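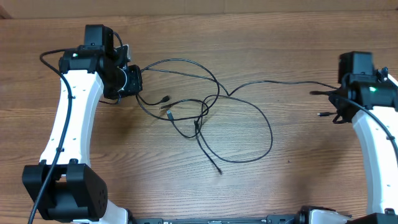
Stela Marinescu says you should never start with the ends. Start in the middle, she says, open the middle up until it is as big and floppy as it will go, and let the ends find their own way out while you are doing something else with your eyes. She told me this at the sink while I was rinsing cups, and I have been turning it over ever since, as I was brought up an ends person. My father did Christmas lights from the plug, every year, with a great deal of sighing.

March, afternoon, page continued from the inventory.

So, cables. I had meant to write up the shelf brackets today and will get to them, but the cable business has eaten the week and I would like to have it down on paper while it is fresh. The thin black stuff is the trouble. The thick ones hold a coil more or less out of good manners, you can hang them on a hook and come back in a month and they are still hanging there looking pleased with themselves. The thin black one goes on the brown table in a loose tangle and the tangle is always a different one, and against that wood, with all its dark streaks, I find I am following the grain half the time and not the cable. I mentioned this to Stela and she laid a sheet of white paper under hers. I have been doing this kind of work for years and it had never crossed my mind! Much easier. There is a pad of big white sheets in the Vimden cabinet, second shelf, help yourselves.

What I tried, in the order I tried it, for anyone who wants to argue.

Ends first, my usual way. I took the free end and passed it back through whatever it had come through, and so on. This works beautifully for a while and then you have a long tail that you are dragging through every loop, and the tail makes loops of its own. I gave up on the 540 cm one after my tea had gone cold and came back to it later in a worse mood.

Middle first, Stela's way. Lay it flat, both hands in, spread gently outward with the fingertips, no pulling. If something goes tight, stop and go back to where it was last slack. The odd thing is how little seems to happen at first. You loosen and loosen and it looks like a bigger mess than you began with, and I did say so out loud, and she told me to keep going. Then a loop slid over another loop and a good half of it was simply lying there. I did the 540 this way in the end. There was one proper knot in it, a small hard one near the plug, which I worked open with the blunt plastic needle from the sewing box (please don't use the screwdriver for this, whoever has been using the screwdriver, the jacket gets nicked).

The shake. Hold it up by the middle and shake. Durrani swears by the shake, and I will be fair and say it is fine for a tangle that has not been in a drawer. On one that has been in a drawer it just makes everything shorter.

Then the coiling, where I think our real trouble lies. We have been winding round the hand and elbow, all of us, me included, and every turn that way puts a twist into the cable that has to go somewhere. You can feel it when you unroll one, it wants to jump about and fold back on itself. The better way is over and under: one loop made the ordinary way, the next one turned under so the twist cancels, and back again. It feels like patting your head and rubbing your stomach for the first ten minutes. I practiced on the long orange extension lead, where mistakes show up nice and large, and moved to the thin ones when my hands had got the idea. I would suggest the same to anybody learning. If an end has slipped through the coil you will get a row of little knots when you throw it out, and you will know at once what you did.

Size of coil: I have settled on a dinner plate for anything of 200 cm and up, and a saucer for the short ones. I had been making them far too small, out of a wish to be tidy, and the small coils are the ones that spring open and go off to make friends with their neighbors.

Ties. We have three kinds in the tin and I have opinions. The hook-and-loop strips from Clakik are lovely, soft, reusable, and they stay with the cable if you thread the strip through its own slot around one end first and leave it there for good. The twist wire off bread bags is all right for a day. Zip ties I would like to see gone from this use entirely, they get pulled too tight and then somebody goes in with cutters. I have moved them to the plumbing drawer. Rubber bands – no. I peeled an old one off the 163 cm cable and it had gone to tar, there is still a sticky ring on the jacket and I have tried warm water with dish soap and then a rub with a dry cloth. Better, not gone. If anyone knows something gentle, write it in the margin.

Labels. Flag style, folded over the cable close to the plug, length in cm first and what it is for second. Both ends get one. I used the Mutent label tape, the white, and pressed each fold down with the back of a spoon. The clear tape looks smarter, but on black you cannot read a thing. A small request: if you shorten a cable, redo the label. The 163 was marked 200 and I stretched across the bench with it for quite some time, feeling that the bench must have grown.

Storage, still undecided. I had wanted one deep bin, Durrani wants hooks, Stela wants flat trays with one cable lying in each. Looking back over what came out of the last deep bin, I am coming around on that subject. Hooks take up wall, and we want that wall for the clamps. The trays would have to be shallow enough to go under the long shelf, and I have not measured. I cut a divider out of thick card this afternoon to try in the top drawer, four compartments, nothing fancy, and the short ones are in there now, standing on edge like records. Let's see if they are still standing when everyone has been in and out of it for a week.

Odds and ends. The extension lead has a cracked plug and I have put red tape on it and hung it behind the door, do not use. The tin of ties lives on the left of the bench now. Someone's reading glasses were under the pile of cables in the drawer, brown case, and they are on the windowsill.

Shelf brackets: not done. The screws that came with them are too short for that wall, I will bring the longer ones from home. Stela wants the shelf a hand's width higher than I marked it, so leave my pencil lines alone until we have had that conversation.

Still to untangle: the thin black one, and the bag of old phone leads, which I am inclined to give to Durrani, with his shake.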